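Diary > Watching and Reading > September

Finished volume 6 of Hakesum tonight and I have to write this down before I go to sleep, because I'll forget half of it by breakfast and I don't want to!

So the lighthouse keeper IS the girl's grandfather. I had that guess back in volume 3 and talked myself out of it because the dates didn't work. They do work if you read the flood chapter as coming before the market chapter, and there's one little panel with a paper calendar on the kitchen wall that settles it. I went back and checked three times. I was so pleased I said "ha!" out loud with my mouth full of toast.

What I love about this series is how slow it lets itself be. There's a stretch in the middle of this volume, almost 60 pages, where the two sisters repair a boat and talk about soup. Whether their mother put barley in it or not. They can't agree, and they get properly angry over it, and then it rains and they sit under the hull and it's clear that the barley is about who got to stay home when she was ill. Not one line says so. The artist just keeps drawing the older sister's hands holding the caulking iron a bit too tight. I read the whole thing twice before going on to the next chapter.

And now there's the anime coming! Janelle Mangubat sent me the first trailer this morning with no message, only a row of exclamation marks, and I watched it on my phone in line at the bakery with the sound off, then again at home with the sound up. The studio is called Dutlow. I only know them from Vogler, the short series about the piano tuner, which looked beautiful and ended two episodes too early. The backgrounds in the new trailer have the same grainy, chalky look, and it suits the harbor so well. The gulls are perfect. The grandfather's coat is the wrong green (it's much grayer on the covers) but I'm going to let that go, or try to.

The voices I'm less sure about. The younger sister sounds older than she does in my head. Surachet thinks she's spot on and that I've been reading her too sweet for years, and he may have a point, she does bite a man in volume 2. Hmm. I'm going to reread that one with his version in my ear and see.

We ended up on a call this evening, me and Janelle and Surachet and Joscha, going through the trailer a few seconds at a time. Joscha is convinced the shot of the empty stairs is from the winter arc, which would mean they plan to cover six volumes in one season. I really hope he's wrong. You'd have to drop the boat, and the soup, and then what is it? Janelle says they could do the boat in one wordless episode with just rain and hammering, and now I want that so badly that anything else will be a letdown. I can hear it already. 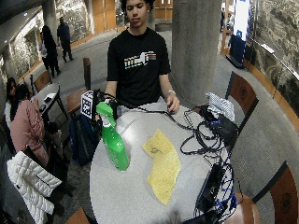 Then Surachet brought up the opening song and we lost another half hour. There's only a bit of it under the titles, a few bars with an accordion, and Janelle picked it out on her keyboard while the rest of us hummed badly. It goes up where you think it will come down. I've had it in my head through the dishes and the shower and it's still going now.

Things I want to see in the first episode, so I can check later if I got them:
- the dog asleep in the net
- the shopkeeper giving the wrong change on purpose
- the sisters' first argument, in full, including the part about the umbrella
- the lamp room at night with no music at all

Also I must write to Ineke Aerts and ask for Rarnilen back. I lent it to her in the spring and I want to compare the harbor drawings, because it's the same author, ten years younger, and I'm sure the crooked crane is in both. If it is, then the two stories happen in the same town, and the ferryman in Rarnilen could be the boy from volume 4, grown up. I haven't told the others this yet. Joscha will want proof and I'd like to have the pages open in front of me when I say it.

Volume 7 is on order at the shop. I paid already. They said they'd call when it comes in, but I'll be walking past tomorrow anyway, so I may as well put my head in and ask.

Toes are freezing. Going to read the soup chapter once more and then lights out.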